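Setting up your second save and trading with yourself

I get asked about this bit more than anything else in the guide, so I've given it a section of its own. If you're playing Droseck on one profile and you want the creatures that only turn up on the other route, you don't need a friend with a copy (though it's nicer with one!). You need a second profile, a bit of patience and enough coins for the ferry.

Before you start

You'll want your main save parked in Callumville, outside the trading post, with at least one empty slot in your party. Check you've got 500 coins on you and not in the bank, as the ferryman won't take a bank note. I forgot that the first time and had to walk all the way back through the marsh in my good boots.

Making the second profile

1. From the title screen, hold the menu button until the profile list slides in.

2. Pick New Profile and give it a name you'll recognise. Mine is called Parisi, after the lighthouse.

3. When the old woman asks which road you'd like to take, choose the opposite one to your main save. Read her question twice – the answers swap places depending on the time of day in the game.

4. Play up to the first bridge. You can skip every conversation except the one with the toll keeper, who gives you the trading bell.

5. Save at the bridge, and wait for the little feather to stop spinning before you quit.

Caution: don't pick Copy Profile in step 2. It looks like a handy short cut, but it copies your route as well and you'll end up with two saves that can catch exactly the same things.

Doing the swap

6. Load your main save, go into the trading post and ring the bell on the counter.

7. Choose Local Swap, then pick the second profile from the list. If it's greyed out, that profile hasn't got its bell yet, so go back and find the toll keeper.

8. Put up one creature from each side. Anything over level 11 will refuse to move until you've earned the Drerkisness badge, so keep your first few swaps small.

9. Confirm on both sides and leave the game alone until you hear the chime.

Note: held items travel with the creature. Jerome Layug wrote in to tell me he'd sent his only moon lantern across by accident and then wiped the profile, so please do look before you confirm. 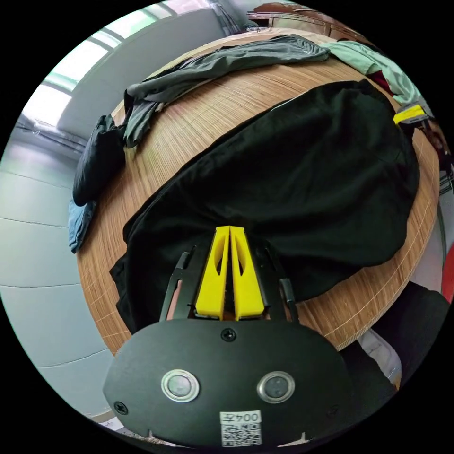

Yellow fingers on dark fabric, round wooden table.

If the swap won't go through

Most of the time it's the empty slot. Both profiles need one, even if you're trading one for one, and the message you get (“The post is busy”) is no help at all.

If both slots are free, close the game fully and load the second profile first. Let it save, then go back to your main one and try again from step 6. That's cleared it for me every time bar one, and that time I'd run out of storage on the console.

After your swaps, take the ferry from Callumville to the north pier. The collector there pays 4000 coins for your first pair of route creatures, and she only wants to see them, so you get to keep both! Talk to her before you evolve either of them.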